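はじめての車中泊ロードトリップ 荷造りと一日の組み立て方

暖かくなってくると、どこか遠くまで車を走らせたくなりますよね。わが家も毎年四月になると、物置からキャンプ道具を引っぱり出して、居間いっぱいに広げてはああでもないこうでもないとやっています(家族にはたいてい迷惑がられます)。今回は、全長734キロのスケルナー街道(Skernar)を四泊五日で走ったときの経験をもとに、車中泊の旅の準備の仕方をまとめてみました。初めての方にも分かるように書いたつもりですが、つい話が長くなるので、お茶でも飲みながらのんびりお付き合いください。

1. まずは一日の走行距離を決める

地図を広げると、どうしても「ここもあそこも」と欲ばりたくなるものです。でも、最初にやってほしいのは行き先選びよりも、一日に何時間ハンドルを握るかを決めることです。私の場合は昼休みをのぞいて四時間まで。スケルナー街道は途中から舗装がなくなって、地図で見る距離の倍くらい時間がかかるところもあります。初めて走ったときはそれを知らずに予定を組んでしまい、キンタナ(Quintana)の集落に着いたのは夜の九時すぎ、売店はとっくに閉まっていて、夕食はビスケットと缶詰の桃でした。あれはあれで楽しかったのですが、子ども連れの方にはおすすめしません。

日程表には、出発時刻と「遅くともこの時刻には宿泊地」という到着時刻の二つだけを書いておきます。間の予定は空けておいて大丈夫。気になる脇道を見つけたとき、ふらっと寄れるのが車の旅のいいところですから!

2. 宿泊地を押さえる

街道沿いで車中泊ができるのは、キャンプ場と、許可された休憩地だけです。人気があるのはバヴォメック(Bavomeck)の湖畔キャンプ場で、区画は全部で36。連休前後はすぐに埋まります。予約は電話でも受け付けてくれますが、つながりにくいので朝いちばん、八時台にかけるのがよいと思います。

予約のときに確認しておきたいこと。

・車の長さに制限があるか
・水道の水は飲めるか
・焚き火台の使用と、薪の販売の有無
・ゲートが閉まる時刻
・ごみは置いていけるか、持ち帰りか

最後のごみのことは忘れがちです。持ち帰りの場合は、ふた付きの容器を一つ余分に積んでおいてください。夏場は本当に助かります。

3. 荷物は「使う順番」で積む

ここがいちばんお伝えしたいところです。私は以前、重いものを下、軽いものを上、という基本だけを守って積んでいました。ところが寝袋が奥の奥に入ってしまい、雨の中で荷物を全部下ろす羽目になったことがあります。それからは、荷物を次の三つに分けるようにしました。

走行中に使うもの。飲み水、上着、地図、薬、懐中電灯など。これは座席から手の届くところに置きます。

着いたらすぐに使うもの。椅子、テーブル、湯沸かしの道具、お茶のセット。後ろの扉を開けてすぐのところへ。私は着いたら何をおいてもまずお茶を淹れる主義なので、やかんは必ずいちばん手前です。

寝る前まで使わないもの。寝袋、マット、着替え。奥のほうで構いませんが、ほかのものをどかさなくても引き出せるように、片側に寄せておくと楽です。

食器は割れにくいものを一人に一つずつ。「足りないと困るから」と予備を入れ始めると、箱がいくつあっても足りません。お皿だって、深めのものが一枚あれば朝はスープ、夜はカレーと使い回せます。

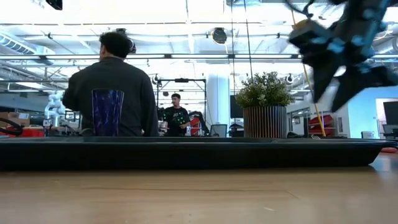

青いタンブラーと、小さな葉の鉢植え

荷造りが終わったら、出発前の晩に一度、後ろの扉を開けて「着いたつもり」で荷物を出してみてください。ご近所の目が少し気になりますが、やってみると、どこが使いにくいかがすぐに分かります。わが家ではこれを夕食前にやって、最後にお湯を沸かすところまで済ませます。夫は毎回あきれていますが、この予行演習のおかげで忘れ物がぐっと減りました。

4. 水と食料の目安

飲み水と料理用の水は、私はいつも多めに持ちます。バヴォメックから次のカーナード(Curnard)の給水所までは、お店も自動販売機もない区間が続きます。途中で車が止まってしまうことも考えて、一日分は余分に、しかも一つの大きな容器にまとめず、いくつかに分けて積んでおくと安心です。大きな容器が一つだけだと、ひびが入ったときにすべてなくなってしまいますし、何より重くて持ち上げるのがたいへん!

食料は、初日と二日目は生の野菜やお肉、三日目からは乾物と缶詰、というふうに献立を組みます。クーラーボックスの氷は二日目の夕方にはだいぶ心もとなくなるので、私は凍らせた水のボトルを氷代わりに入れておき、溶けたら飲み水にしています。玉ねぎとじゃがいも、それにお味噌があれば、あとはなんとかなるものです。

5. 給油は半分になったら

スケルナー街道では、給油所の間隔がいちばん長いところで最大260キロ……と書きかけて地図を見直したら、それは旧道の話でした。今の道ならそこまでは空きませんが、営業時間が短い店が多いことに変わりはありません。燃料計が半分になったら次の給油所で必ず入れる、と決めておくのがいちばん気楽です。現金しか使えないところもあるので、小銭とお札を車に少し置いておいてください。

未舗装の区間に入る前には、タイヤの空気圧と予備タイヤの状態も見ておきましょう。所要時間は15分もあれば十分です。ジャッキの場所を家族みんなで確認しておくと、いざというときに慌てません。うちは以前、ジャッキがマットの下のどこにあるのか誰も知らなくて、説明書を探すところから始まりました。

6. 朝の過ごし方と片付け

朝は早めに起きて、涼しいうちに動くのがおすすめです。六時に起きて、お湯を沸かして、寝具を干しながら朝ごはん。寝袋は畳む前に少し風に当てておくと、次の夜の寝心地がまるで違います。

片付けは、前の晩に出した順番の逆です。寝具、食器、テーブルと椅子、最後にやかん。車を出す前に、区画をぐるっと一周歩いて、ペグや洗濯ばさみが落ちていないか見てください。私は洗濯ばさみをなくす名人で、この一周をさぼると必ず一つか二つ足りなくなります。

カーナードの給水所の裏手には、丘に上がる短い散歩道があります。朝の光の中で谷がずっと向こうまで見渡せて、私はこの旅でここがいちばん好きでした。足元は砂利なので、サンダルではなく歩きやすい靴でどうぞ。上のベンチは西向きですから、時間があれば夕方にもう一度登ってみてくださいね。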